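Whitlock Needle Driver, Wrist Kit 2
Made by Skondby for suturing robots on the Fledano mount
Status: on sale again, with a catch (see Safety Notice)
Page updated 20/01/2019

The Wrist Kit 2 is the part between your robot's arm and your patience. It holds a curved needle, turns it, and lets go of it when told. In September some of them began letting go when they had not been told, so this page is longer than it used to be.
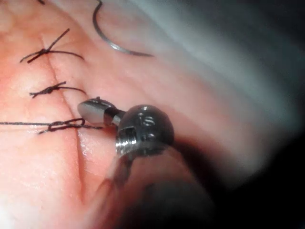
Whitlock jaws at the thread, third stitch under way.

Safety Notice: Early Jaw Release
Affected units can lose grip for up to 40 milliseconds during a fast wrist turn. That is plenty of time for a needle to leave. The controller, ever the optimist, goes on reporting a firm hold and carries on sewing with nothing.

Zoltán Hajdu traced the fault to a cable tensioner that relaxes with use. Our first fix was a firmware patch that hid the warning light. We have withdrawn that one.

What to do
Stop using any kit with a serial number ending in 6. Leave the emergency stop connected, including on days when it is annoying.

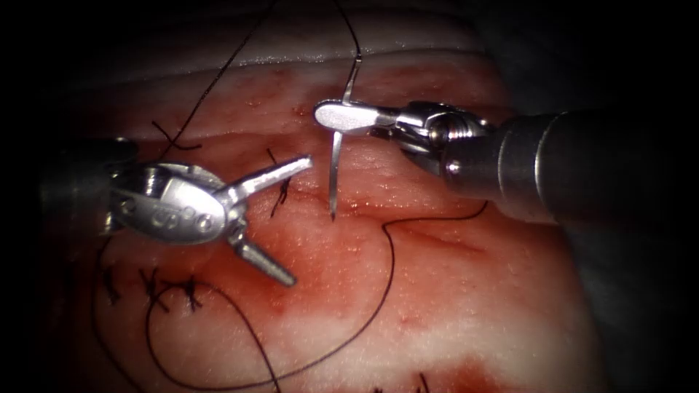 Kits with any other ending may stay in service on practice material, at half wrist speed, until the new tensioner is fitted. The swap takes two hex keys and a steady table. Run the grip test before you thread anything, and again if the arm has been bumped, moved or lent to Uvier.

If a needle goes missing, power down both arms before you start looking. Reaching in between live instruments is how we got our other safety notice.

In the box: wrist, jaws, new tensioner, hex keys, printed apology.

Returns and awkward questions: Annag Leckie, Skondby Service Desk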